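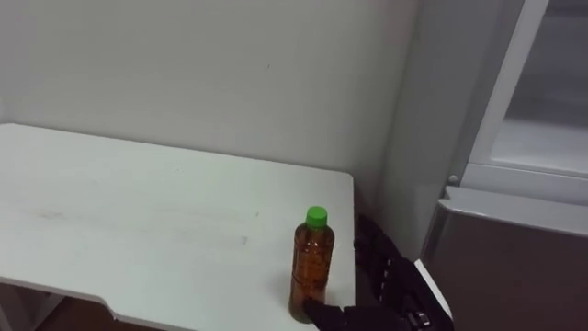 Filed under: Sites and Facilities – Shared Rooms
Reading time: 4 min

Tostdale break room back in use with refrigerator beside the table

2020-08-18

The second-floor break room at the Tostdale building is open again after the refrigerator was moved in from the corridor. The unit, a two-door model in gray and white, now stands against the plain wall to the right of the white table. The work was ordered by Lepik, which runs the building, and the room reopened to tenants at the start of the early shift.

The main effect is on cold drinks. Until this month the refrigerator stood outside the room, and anyone who wanted a chilled bottle had to leave the table, go through the door and come back. The corridor position also left too little passing width when the upper door was open. Lepik measured the corridor at its narrowest point and found that the open door reduced it to 818 mm, which is under the building's own limit for that route.

In the new position the upper door opens to 90 degrees without touching the table. The lower door has the same swing. A clear strip of floor 495 mm deep has been kept in front of the unit and is to stay free of chairs and crates.

"The door swing decided the layout," said Laine Strazds, who planned the change for Lepik. "We drew it with the table in its old place first and the door hit the corner. The table then went to the left until the door cleared it. That was most of the job."

The table itself is the old one. It is white and flat topped, with a shallow notch in the near edge, and the top has gray smudges and scuff marks across the middle. Cleaning removed part of the marking but not all of it. Replacement was priced and put off until November, when the furniture budget for the floor is reviewed. Tenants had asked whether the notch could be filled. Lepik has declined, as the same work would be needed again on a new top.
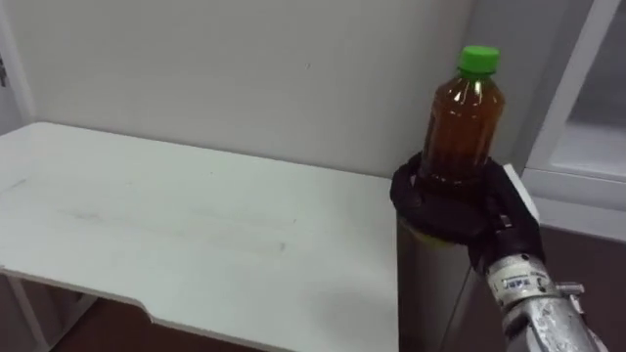 Bottled tea remains the standard drink in the room. It is supplied under an agreement with Omaretti and comes in clear plastic bottles with a green screw cap and no label. The unlabeled bottle was chosen by the tenants after a trial last winter. Sorting is simpler without a paper or film sleeve to take off, and the level of the tea can be read straight through the side.

The lack of a label does cause one problem. A bottle put back half full cannot be told from anyone else's. The rule on this has now been written down and applies from the reopening:

Full bottles go in the upper compartment, upright, with the cap closed.
Opened bottles are marked on the cap with the pen kept at the sink.
Opened bottles with no mark are cleared at the end of the day.
Bottles are not laid on their sides. The cap seal is not rated for it.
Empties are drained and capped before they are thrown out.

The upper compartment was emptied and wiped down before restocking. Strazds said the first bottles would be kept close to the front of the compartment for the opening period so that people could see where they were meant to go – the back would be filled once the temperature had been checked. The thermostat is on setting 2, one step lower than in the corridor. The corridor was warmer in the afternoon and the unit had to work harder there.

Loading is from the table. Bottles are stood on the tabletop near the right-hand side, checked for a closed cap and then moved across one at a time. Musyoka Lema, who looks after supplies for the tenants on the floor, asked for this order of work to be included in the room notes. Crates had been left on the floor in the past, and the strip in front of the refrigerator is too shallow to take one with the door open.

"A bottle by the edge of the table should be on its way somewhere," Lema said. "If it is going to stay out, it should be moved in toward the middle."

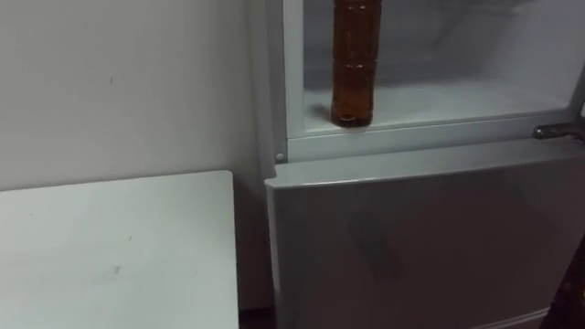

Temperature readings will be taken twice a day for the first few weeks, once before the morning break and once after the last one. The probe goes on the compartment floor, away from the side walls. If the readings hold, the checks drop to once a week. If they do not, the door seal will be looked at before the setting is changed again. The seal on the upper door was last replaced when the unit came to the building and has some wear at the hinge side.

The lower compartment is not part of the drinks supply. It can be used for lunches, with a name and date on each box. Food left past its date will be thrown out when the refrigerator is cleaned.

Wendetti, the electrical contractor, fitted a new wall outlet for the unit. The old corridor outlet has been switched off and capped. No extension leads are to be used in the break room, and the refrigerator outlet is not to be shared with kettles or chargers.

Paint touch-up in the corridor, where the refrigerator used to stand, is still open. It will be done outside working hours and the break room will stay in use while it is carried out. Comments on the layout can be left with Lema or sent to the Lepik site office.

Contact the site office | © Lepik building services, Tostdale | Back to top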